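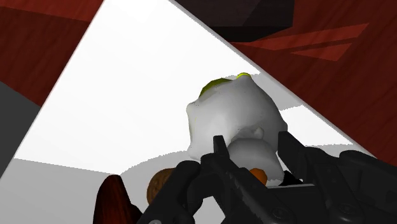 Yaqin Jia had expected the hardest part of moving her office home to be the lack of a door. Within a month she was asking for something else: a desk surface that did not throw the light from the window straight back into her eyes. Her request was one of those passed to Kadlow, the maker of home office furniture, during a review of its product line, and it has shaped the collection the company is announcing this April.

Kadlow today introduced Quintana, a line of desks, side tables and wall shelves designed for people who work in rooms that were built for other purposes. The collection will be sold through the company's own website and at its Joneo showrooms, beginning in April.

The line was developed over two years by the Kadlow design office under the direction of Muchen Cao, Head of Product. The work began with visits to households in which a bedroom, a hallway or part of a kitchen had become a place of regular work. The design office kept notes on where people sat, how the light reached them at different hours and which pieces of furniture they had given up on.

"Most of the homes we visited already had a desk," said Cao. "The desk was often too deep for the wall it stood against, or too high for the chair, and people had adjusted themselves to it. We wanted to start again from the room. A person who works in the corner of a bedroom should still be able to open the wardrobe."

The Quintana desk is 60 centimeters deep and is offered in two widths. Its top has a low-sheen finish, selected after the company compared sample boards in daylight and under ordinary ceiling lamps. The rear edge is shaped to let cables drop behind the desk while the top remains close to the wall. The legs can be set at six heights, using a single tool that is stored under the top when it is not needed.

The side table shares the same height settings and can be placed at either end of the desk to form a corner. When the working day is over, it may be used separately beside a bed or sofa. The wall shelf is intended for papers, a small lamp and other items that tend to crowd a narrow work surface. All pieces are supplied flat, with printed instructions in large type.

Kadlow has also changed the way in which the furniture may be ordered. Customers will be able to request sample boards of each finish before making a purchase and keep them at home for up to two weeks. Boards may be returned by mail in the envelope provided. The company introduced the service after finding that many returns of earlier products were connected to color, and in particular to the difference between a finish seen in a showroom and the same finish seen at home in the evening.

"A surface changes through the day, and so does the way people use it," said Xinyi Guo, Director of Customer Service. "We would much prefer that a customer live with a small board for several days and then decide against it than receive a full desk that does not suit the room. Our service staff have been asking for this for some time, and I am pleased that it will be available from the first day of sales."

Replacement parts for the collection will be listed on the Kadlow website by name and part number. Legs, shelf brackets and cable covers may be ordered individually, and a replacement top can be fitted to an existing set of legs. The company will publish assembly instructions in the same section, where they can be downloaded and printed without an account.

The Joneo showrooms will display the collection in small furnished rooms in place of the open floor used for previous lines. Visitors may sit at the desks, change the height of the legs and compare the finishes under adjustable lighting. Staff will be available to help customers plan a layout from their own measurements. Customers are asked to bring the length of the wall, the height of the window sill and the position of the nearest outlet. Planning appointments are free of charge and do not require a purchase.

Lighting for the showroom displays has been supplied by Voltach, which also advised the design office on the placement of desk lamps on low-sheen surfaces. A short printed guide prepared by the two companies will be given to visitors and included with each desk. It covers the position of a lamp for right-handed and left-handed users, the use of curtains and blinds near a screen, and the care of the desk finish.

"We were glad to be involved while the finishes were still being chosen," said Deming Wei, Commercial Manager at Voltach. "Lamps and desks are usually bought separately, and the result is often a bright patch exactly where a person wants to read. Much of this can be avoided by moving the lamp, and the guide explains how to do so."

Kadlow will continue to sell its existing desks while stocks remain. Parts for those products will still be available through customer service, and owners who wish to add a Quintana shelf to an existing desk may request a fitting sheet showing suitable mounting heights.

Prices and delivery areas will be posted on the Kadlow website when ordering opens. Retailers interested in carrying the collection are invited to contact the trade sales office.

About Kadlow

Kadlow designs and sells furniture for home offices, studies and shared living spaces. Its products are available online and through the Joneo showrooms.

Media Contact

Shuzhen Xiong
Press Office, Kadlow
Product sheets and finish samples are available to the press on request.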